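Fourteen Kinds of Quiet: Talking Moons With the Woman Behind the Sovthorpe Night Walks

The sky over Sovthorpe is still pink when I arrive, and the founder of the village's monthly moon walk is already in the parking lot with a thermos and a folding chair. She waves me over before I've shut the car door. "You're early! Good. You get to see it come up."

She has been leading people up the hill behind the old Seveo dairy since a neighbor asked her, over a fence, why the moon looked so big. She didn't know. She went to the library the next morning and came home with an armful of books, and she has been answering that neighbor's question, more or less, ever since.

"It isn't bigger near the horizon, that's the thing," she says, with real delight. "Hold a pea out at arm's length and it covers the moon when it's low, and then three hours later the same pea covers it again. People do it and they look at me like I've cheated them."

The first walk drew three people, and one of them was her sister. On a clear Sunday in August she can now expect about 100, with blankets, dogs, babies in slings and the occasional trombone (long story, she says, and then tells me all of it). There's no fee and no sign-up. You turn up at the gate and follow the red flashlights.

I ask what people get wrong most often, and she laughs so hard she has to put the thermos down.

"The phases! Nearly everybody thinks it's the Earth's shadow. I did too, until I was past forty. I don't mind at all, it's a perfectly sensible guess. But it's so much nicer when you find out what's really going on."

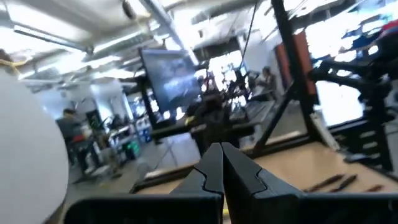

Her way of teaching the phases takes one lamp, a dark kitchen and something round. She has used oranges, a tennis ball and, once, a peeled boiled egg. What she likes best is a plain white ball, smooth and with no shine to it, because a glossy one throws back a bright spot and everyone ends up staring at that. You hold it out in front of you, a little above your head, and turn slowly on the spot. "And there it is, the crescent, the half, the whole lot, going around in your own hand," she says. "I've done it with four-year-olds and I've done it with retired engineers, and they all make the same noise. It's a sort of 'oh.' I could listen to it all day."

By now the first walkers are drifting up from the road and she breaks off to hug several of them. A boy wants to know whether the moon is heavy. She tells him yes, very, and that if he could stand on it he'd weigh about as much as his dog. He looks at the dog for some time.

She came to all this late, after years of keeping the books at Humix, a paint wholesaler two towns over. She had never owned a telescope and she still prefers binoculars. The pair around her neck came from Chowdary, the secondhand shop by the station, and the strap has been mended with fishing line. "Start with these," she says. "You'll see craters tonight, tonight! You don't need to spend anything much."

Her notebooks are up to page 297, one drawing per page, all in soft pencil. She passes me the latest and I flip through it while she pours the tea. Some pages are careful and shaded. Others are a wobbly circle and the word "cloud."

"I love the cloud ones," she says. "I still went out."

Would she ever stop? She thinks about getting to 900 drawings and then seeing how her knees feel. Then somebody on the path shouts, and she's out of the chair and pointing, and there's a thin orange edge over the dairy roof.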